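Player-written histories in a multiplayer survival game: can the faction wiki be trusted?

Group report, Games and Narrative module
Candela Sepúlveda, Anum Janjua, Ignacio Lozano

1. What we set out to do

Rundari is an online survival game set after a flood. Its main faction, the Otel, ran the pumping stations before the collapse and still claims to own them. Fans usually describe the Otel as having "the deepest lore in the genre". We had read that phrase so often that we wanted to see what it rested on.

We took the Otel page on the largest fan wiki and tried to trace each claim back to something a player can find in the game: a terminal entry, a holotape, a line of dialogue or a sign on a wall. The page has 217 separate claims by our reading.

2. Method

Anum split the page into single statements. Ignacio and Candela then played through the Jibrin region, where nearly all the Otel material is found, with a shared sheet open. A claim passed if the footnote led to a source in the game that said the same thing. It failed if the source was missing, or said something weaker.

We argued a good deal over "weaker". The wiki says the Otel commander Sullora "murdered her deputy to keep the north station". The terminal says the deputy "did not come back from the north station". We failed that one. Ignacio still thinks this was harsh, as the game plainly wants you to suspect her.

3. What we found

The early history holds up well. The opening of the pumping stations, the strike and the sealing of the lower gates are all in the terminals, nearly word for word.

After the gates are sealed the page gets shaky. Nine footnotes point to the same holotape, which lasts under a minute and mentions none of the events it is cited for. Our guess is that one editor added it early on and the others copied the reference without listening. We can't prove that. The edit history we could reach only goes back to March.

The famous "council of Jibrin" is worse. It has its own section, a list of members and a long account of how it fell apart. In the game we found one poster with the word "council" on it — and the poster is about water rationing.

4. Is it a problem?

Our tutor, Gonzalo Figueroa, asked whether any of this matters, given that the whole thing is made up anyway. We think it does, a little. Reviewers praise the writing in Rundari, and some of what they praise was written by fans filling gaps. That may be good fun, but it shouldn't be marked as the studio's work.

We are also wary of our own result. Three people checked one page. Maximiliano Villanueva, who read our draft, pointed out that some sources may only appear after a quest we skipped. He may be right about the holotape, though we doubt it about the council.

5. If we did it again

We would finish every side quest first and agree what "weaker" means before starting. We would also pick a shorter page. 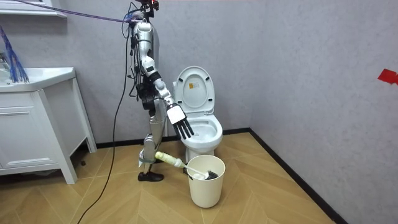

Humanoid robot facing a toilet in a small bathroom.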